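The Case for the Boring Gripper

Every few months somebody sends me a link to a robot hand with five fingers and asks if we've thought about getting one. 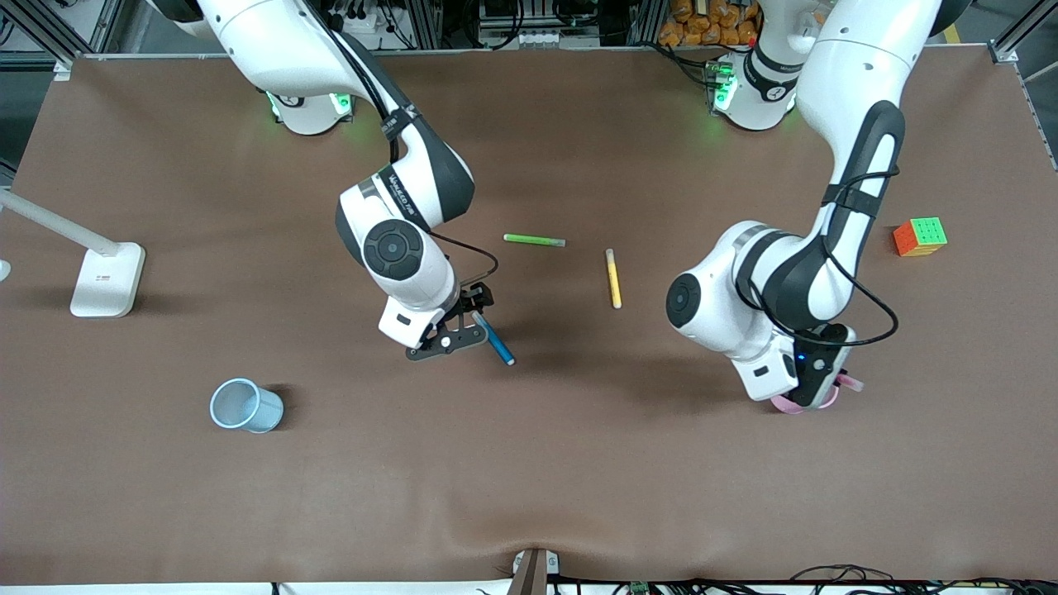
We've thought about it. I have spent most of March comparing grippers, and my considered view is that the two-finger kind, the one that looks like a bulldog clip with ambitions, is still the best value on the market. I'd go further and say most labs shopping for something fancier are shopping for a better brochure. Give a plain black pair of fingers a blue marker and it will hang on to it at whatever jaunty diagonal you like, and the other arm can be kept busy with something small and pink in the meantime. Markers are a fair test, too. They're cheap, they roll, and there are always a few more lying on the table when you want them.

We tried three products. The Nudberg is a two-finger parallel unit with no personality whatsoever. The Nillik has three fingers and a calibration routine that takes longer than my lunch. The Lepik is a suction cup, and I'll concede that on flat cartons it's a marvel. On a marker it made a rude noise and let go.

The numbers, for those who like them: the Nudberg managed 388 clean grasps before we had to touch it. The Nillik managed 190, and then a fingertip wandered off centre and we lost the better part of a Thursday to it. The three-finger grasps were lovely to watch. I caught myself filming one. I have never once filmed the Nudberg.

The usual objection is dexterity. You can't turn a marker end for end in two stiff fingers, people tell me, and they're right. You can, however, put it down and pick it up again from the other side, or hand it across to the second arm. It costs a few seconds. I've sat through enough demos of in-hand manipulation to know what those seconds are worth against the time it takes to crawl under the bench looking for the marker.

If you have money left over, spend it on the controller. We moved both arms to the Kallska at 1,000 Hz after years of limping along at 100, and the same dull fingers stopped knocking cups over on approach. That one change did more for our success rate than any hardware on the end of the wrist. It also arrived in a plain beige box with a manual somebody had proofread, a feature I'd gladly pay extra for.

The Nillik is back in its case, which has very nice foam. Anyone who wants to borrow it can have it until winter, and I'll throw in the spare fingertips.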